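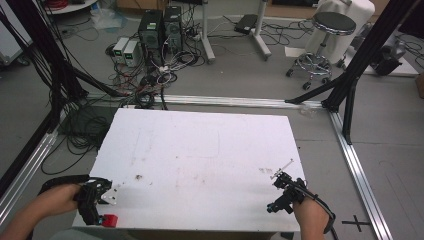
Fig. 1. Hand-held gripper in each hand, working over the white board.

Week 4 notes - learning from handheld demos
(M. Venter's half of the module, reading list is on the other sheet)

Recap. Last week = teleoperation. Operator drives the arm, arm records its own joints. Good data, slow, tiring. This week: leave the arm out while collecting. Person holds the gripper, does the task, we log gripper pose + jaw width + video. Robot only comes in later, at training/rollout.

Why a gripper and not bare hands?
- same jaws at demo time and at run time, so contact looks alike
- person can only do what the jaws can do. Fingers cheat
- jaw width is a number you can log. Finger pose is a guess from pixels

Data set used in the rest of the notes (call it Drumarix):
907 demos recorded, two-handed, small parts over a board
107 thrown out: tracking lost, or start pose missing
801 went to training?? No - 800. The 801 on the slide is wrong by one, Marthinus Venter counted a file twice. Use 800 in the problem sheet.

Action format. Relative, NOT absolute. Each step = change in gripper pose from the current one, plus target width. For two hands add the pose of left relative to right. Leave that term out and the hands drift apart on anything where one holds and the other inserts. Most common mistake in July resits.

Latency. Video arrives later than pose. Shift the streams so they line up before you cut into chunks, not after. Some 93 ms on our kit, measure your own.

Things that go wrong
- reach: a person can put the gripper where the arm can't follow. Check every path against the arm's kinematics, drop or re-record
- speed: people are quick. Slow the playback, then retune
- occlusion: one hand in front of the other, tracker jumps. Plot the path, jumps are obvious by eye
- cable pull on the wrist changes how people move, esp. at the end of a long session

Not examinable: calibration maths, the Nyanda comparision.

For next week: take one demo, plot left and right paths on the same axes, mark where the jaws close. Half a page on wich hand is doing the holding. Bring it printed.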